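Why Is a Rugby Ball Such a Silly Shape?

Most balls are round. A rugby ball looks like a round one that somebody sat on.

Blame the pigs. Long ago, balls were made by blowing up a pig's bladder and sewing leather over it. Bladders aren't very round, so the balls weren't either. (Blowing them up was a smelly job – and you did it by mouth.)

Later, rubber took over, and the pigs were pleased. Players liked the long shape because it was easy to tuck under one arm and run off with. It bounces terribly, of course. At the Stollora club, one bad bounce in January sent 88 fans ducking.

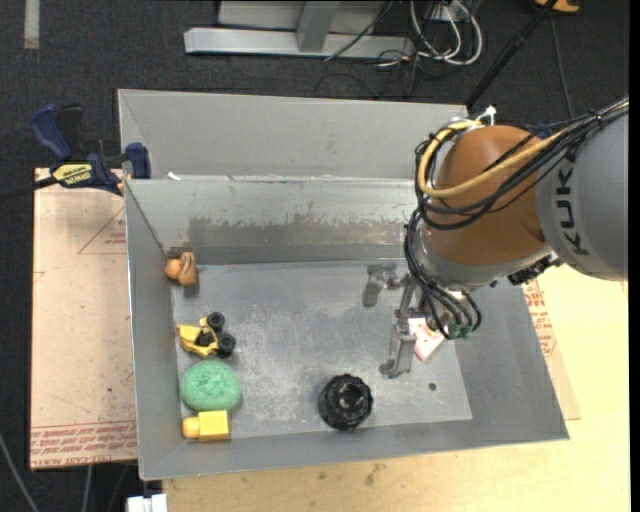

A robot arm reaching into a metal bin.

Next: why are the goalposts so tall?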